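Setting up the Radow pick-and-place kit, and whether you should bother

The Radow kit sells for $349 with the gripper and the wrist camera, or $232 if you already own an arm it will bolt to. Ledesma, the shop that ships it, promises "soft item handling out of the box." I would take that promise slowly. These are the steps I used, with the places where the manual and I part ways.

Step 1. Pick a plain surface and a container with a low side. The manual suggests a clear plastic bin. I went with a woven wicker basket on a white table, which is closer to what people have at home.

Step 2. Run the finger calibration twice. The first pass gave me an offset of 8 mm, and the software accepted it without a warning. Repeat it until two runs agree.

Step 3. Drop the grip force below the default. The default is meant for hard blocks. For plush or fabric, close the fingers on a narrow part of the item and leave the bulky part free.

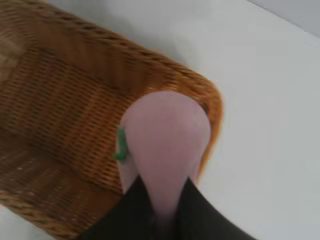
Keisha Villanueva: I left the force at default and mine flattened every soft thing I gave it. Lowering it helped, but then it lost its grip whenever the arm sped up. Did you change the speed too?

I did, and it belongs in the manual. Set travel speed to the lowest option before you touch anything else, then raise it one notch at a time. If the item slips, go back a notch and stay there.

Step 4. Teach the rim height by hand. Auto-detect is the feature Ledesma advertises most and the one I trust least. Wicker has gaps and a rolled edge, and my readings wandered. 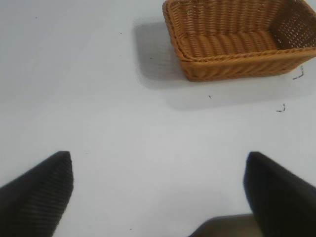 Save the rim height under a new profile name, or the next update will overwrite it. Then run a long batch before you decide anything. Ledesma quotes over 600 cycles between calibrations. I haven't run enough to confirm that, and the product page doesn't say what was being picked up.

Step 5. Keep the box until the return window closes. Postage back is on you, so weigh the kit before you order if that matters.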